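Home > Cleaning & Storage > Buckets, Bins & Caddies

Brivier Plain Bucket, 15 liter, black

We carry one bucket. The maker's sheet calls it a "whole-room tidying solution," and we've left that off the label. It's a bucket. It holds what you put in it until you carry it out, and the claims we're willing to repeat are the ones we could check with a kitchen scale and a tape measure.

Empty weight: 583 grams on our scale.
Capacity: 15 liters to the rim. You won't want to carry it that full of water.
Shape: round, open top.
Lid: none, and none available.
Color: black only.

The sheet says the black finish "hides dirt." It hides some. Coffee and potting soil, yes. Flour, plaster dust and pet hair show up on it very nicely, and a white supermarket receipt sitting in the top is visible from across the room. If you need your trash out of sight, buy something with a lid from somebody else.

Where it does earn its floor space is a clear-out. Most people tidying a living room make a trip to the kitchen bin with every handful, and half the handfuls get put down again on the way. Set an open bucket in the middle of the floor and the wrappers, tissues and dead packaging go straight in. It also works for the top of a cabinet, where jars and small bottles pile up along the back and you only find out what's expired when you move them. Check anything glass before you drop it in. We wouldn't trust any thin-walled bucket with a heavy jar falling from cabinet height, whatever the sheet says about impact. 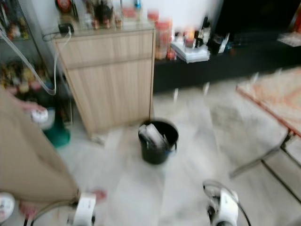
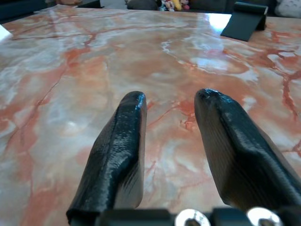
First picture, a black bucket on pale tile with what looks like crumpled paper or plastic showing over the rim; second, a marble-patterned tabletop.

One buyer wrote to tell us that a bucket in the living room is a bad habit and nothing more: leave it there past Sunday and the family starts treating it as furniture, then as the only bin in the house. She says she now puts it away in the hall closet the minute the floor is done, and that we ought to print as much on the label. We haven't, but we don't disagree with her.

On tabletops: please don't stand the bucket on one. The maker says the base is "surface safe." We slid ours back and forth on a polished offcut and it left a faint gray rub that came off with a damp cloth. On a busy marble pattern you might never spot a mark like that, and we don't think that makes it a good idea. Keep it on the floor and bring the crumbs down to it.

On liners: the Waweru roll fits, with enough left over to fold down outside the rim. The cheaper Bonanon bags are too short. They slide in as soon as there's any weight in them and you end up washing the bucket anyway. Plenty of people skip the liner and rinse it, and that's what we do in the shop.

On stacking: the sheet says it nests "effortlessly." Two buckets nest. They also stick, worse if the lower one is damp, and getting them apart takes a twist and some swearing.

The handle is rated for a full load. We've carried ours full of sand to the back door and it held, though it digs into your fingers.

Returns accepted on unused buckets. Collection from the Uldale counter or standard delivery.

We use cookies to remember your basket and count visits. Accept all | Manage settings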